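Progress Report to the Nurley Fund
Plindell Reuse and Repair Center
Grant period: second half
Apr 13, 2026

Prepared by Timothée Royer, with corrections by Ludivine Carré, most of which I accepted.

Where we are

When we last wrote to you, in December, we promised a working computer lending program, a repair class that people would come to twice, and a parts room in which a person could find a part. Two of these now exist. The parts room is discussed further down, under its own heading, as it deserves.

The short version for anyone reading this between meetings: we have lent out 243 refurbished desktop computers since the grant began, against a target of 200. We are under budget on shipping and over budget on hard drives. The waiting list is shorter than it was, although part of that is Ludivine calling everyone on it and finding that a fair number had bought a computer, moved away, or never asked for one.

Donations

Donations come in through the front door, the side door and, in spite of the sign, over the fence. We logged 766 machines in this period. Most came from two large clear-outs, one at the Tessier insurance office and one at the Bisis school district. Tessier sent theirs stacked, labeled and with the power cords taped to the cases. Bisis sent theirs in a truck that had last carried mulch. We are grateful to both and have written to both, though the letters were different lengths.

As you will have worked out, 766 in and 243 out leaves a gap. A good half of what we receive is too old or too damaged to lend, and goes for parts or to the metal recycler. The remainder is waiting for something, usually memory. Memory prices went up in the winter and have stayed there. We had written $18 per machine for memory in the original budget, a figure I remember defending with some energy, and it now looks like a price from my childhood.

We have dealt with this by taking memory from the machines that will never be lent and matching it up by hand. It's slow work but it costs only time, and the Thursday-evening style of catch-up session we described in the proposal has turned into something that happens whenever two people are in the building.

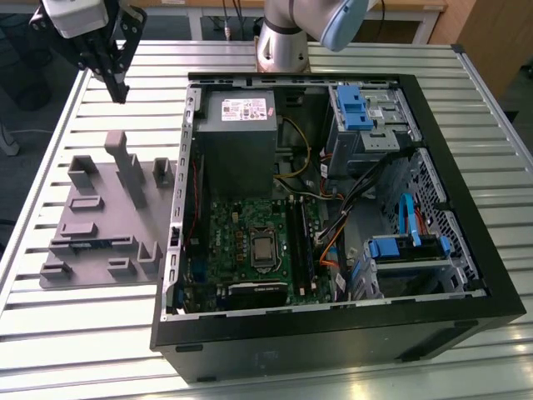
The other change is that we now open every desktop before we test it. We used to plug things in first, on the theory that a computer which starts is a computer which works. Ludivine argued against this for most of a year and finally won after a tower from the clear-out started up beautifully and then smelled of pancakes. Opening first adds a few minutes per machine. It also means dust gets dealt with early, and the return rate on loans has dropped enough for the front desk to notice and comment.

The repair class

The beginner class now runs in blocks of six weeks, with 18 places in each. All three blocks filled up. You asked us to track how many people finish, and I can report that the first block lost five, the second lost two, and the third gained one, a man who came to collect his daughter and stayed for the section on power supplies. We have counted him.

The handout has been rewritten. The old one ran to forty pages and began with the history of the transistor, which I wrote and thought was rather good. The new one is eight pages and begins with how to turn the computer off. Ratings on the feedback cards went up right away, and I have been gracious about it.

We would like to offer a second-level class on laptops. It would need smaller screwdrivers and a more patient teacher. We have priced the screwdrivers.

The parts room

The proposal said that by this point all parts would be sorted, shelved and listed in a shared spreadsheet. The spreadsheet exists. It has 2078 lines, and we are confident in the first third of it. After that the descriptions get shorter, and there is a long stretch near the bottom where every item is called "cable (other)."

The shelving arrived late and one bay too wide for the room, so it has been put up in the hallway, where it is very useful and everyone walks into it. A second delivery is expected next month. Until then, parts are in bins by type, and the bins are in an order that makes sense to Ludivine. She has agreed to write the order down.

Money

A full statement is attached. The points you are likely to ask about:

Hard drives are over by about a fifth, for the same reason as memory.
Shipping is well under, as most borrowers turned out to prefer picking up in person.
The line marked "floor" is the floor. The recycler's pallet jack went through a piece of it. The landlord paid for the boards and we paid for the paint.

What we are asking for

No new money this time. We would like permission to move what is left in shipping over to drives and memory, and to push the parts room deadline back by three months. I asked Ludivine whether three months was realistic and she said it depended on the cables.

We would also be glad of a visit. Please come in by the side door, and mind the shelving.

Timothée Royer
Plindell Reuse and Repair Center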